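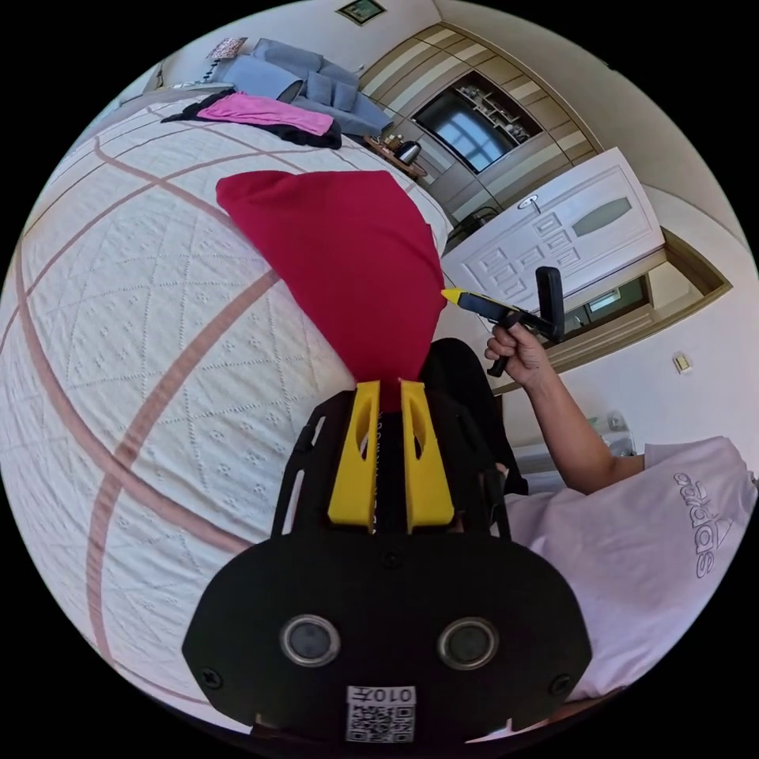
Vemska Robotics Club
Hand-held gripper: checks before and after a home session
Project: Dirkia (folding and picking up clothes)

Fill in one sheet per session. Write OK, FAULT or N/A, then a comment if there is one. Any FAULT marked with a star means the session does not start.

1. Floor and doorways

Walkway clear of bags, shoes and leads: OK
Door wedged or fully open, not swinging: OK
Comment: Wedge was missing from the kit box. Used the spare.

Kettle unplugged and out of reach of sleeves *: OK
Comment: Please do this first. Last month it was left until the end.

Radiator off, or nobody working within arm's length of it: OK

2. Gripper

Finger screws tight *: OK
Fingers free of splits: OK
Comment: Slight wear on one tip. Still usable. Cuervo spares are in the second drawer.

Threaded rod clean, no fluff or thread caught *: FAULT, then OK
Comment: Red lint near the base. Removed with tweezers, power off. Check again after every 20 picks when using fleece or anything that sheds.

Both lenses wiped with the dry cloth: OK
Label on plate readable and number copied to the log: OK
Opens and closes fully 2 times with no load: OK

3. Battery and leads

Battery case not swollen or warm *: OK
Cycle count under 2,000: OK
Lead taped along the forearm: N/A
Comment: Divau pack fitted, no lead.

4. Person holding the tool

Long hair tied back, no scarf or lanyard *: OK
Free hand kept away from the fingers while they close *: OK
Break taken at 13 minutes: FAULT
Comment: Went over. Wrist was sore by the end. Set the timer on the phone before picking up the first item.

5. Clothes and bed

Zips and pins checked by hand: OK
Bedspread pulled flat: OK
Comment: Fingers can snag on raised stitching. Lift straight up, do not drag.

6. After the session

Power off before the gripper goes in the case: OK
Clothes returned to the household: OK
Sheet handed in: June folder, club room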